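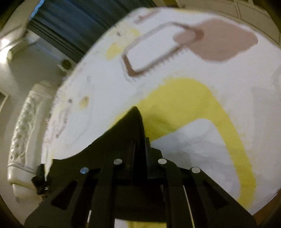
8/17/21
By the Skurkville Building Reference staff

Panelized construction is a method of putting up buildings in which walls, floors and sometimes roofs are made flat in a factory, trucked to the site and joined there. It sits between ordinary site framing and volumetric work, where whole rooms arrive as finished boxes. Sellers often group it with volumetric work under the word "prefab," and a good deal of the confusion about costs and schedules comes from that habit.

Panels are sold as open or closed. An open panel is a framed wall with sheathing on the outside face only, so wiring, pipes and insulation go in on site. A closed panel has both faces covered and may arrive with windows, wiring and siding already in place. Most of the savings claimed for the method assume closed panels. Most of the panels sold to small builders are open ones, and a builder who buys them has bought framing labor and very little else.

Claims about speed

The usual claim is that a panelized house can be standing in days. This is true of the shell in good weather with a crane on hand. It says little about the finished house, where trades such as drywall, tile and painting take as long as they ever did. Published timelines tend to start when the first truck arrives and leave out the weeks of shop drawings before it, a period in which late changes are costly or refused outright.

The Illesik project is often mentioned in this connection. Its 2 buildings were promoted as proof that panels could halve the schedule for low-rise apartments. The shells did go up quickly. The promotional material gives no occupancy date for either building, and no comparable site-framed job was tracked alongside them, so the halving rests on the developer's own estimate of how long it would otherwise have taken.

Claims about cost 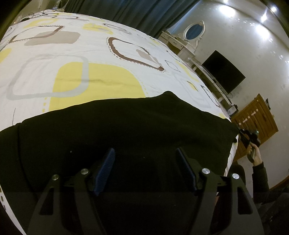
Cost figures deserve the same caution. Grabner, a panel maker, has advertised a plant capacity of 2,000 wall panels a month. Its output for June was 1,017. A factory carries its rent, machines and core staff whether the line is full or half idle, and a price per panel worked out at full capacity doesn't hold at half of it. Buyers are seldom shown which figure a quote is based on.

Freight is the other weak point. Flat panels travel far better than boxes, which are mostly air, but they are still heavy, and closed panels with windows need racks and careful loading. Crane hire, site storage and the cost of replacing a damaged panel are commonly listed as the buyer's problem in the small print.

Quality and inspection

Factory work is done under a roof on level tables, and panels do tend to be squarer than site-framed walls. Whether the building is better is a separate question. Air and water leaks usually occur at joints, and joints are made on site by whoever has been hired to make them. A foundation that is out of level can undo the accuracy of the shop entirely.

Closed panels also raise an inspection issue. A local inspector can't see inside a finished wall, so approval depends on a factory inspection that the local office must agree to accept. Some offices do this readily. Others have asked for panels to be opened, which wipes out the labor saved.

Use

The method is well suited to repetitive plans, tight sites and places where framing crews are hard to find. The Titley development, with 1,502 panels drawn from a small set of repeated wall types, is the kind of job that favors it. Custom houses with many corners are a poorer match, although they appear more often in the brochures.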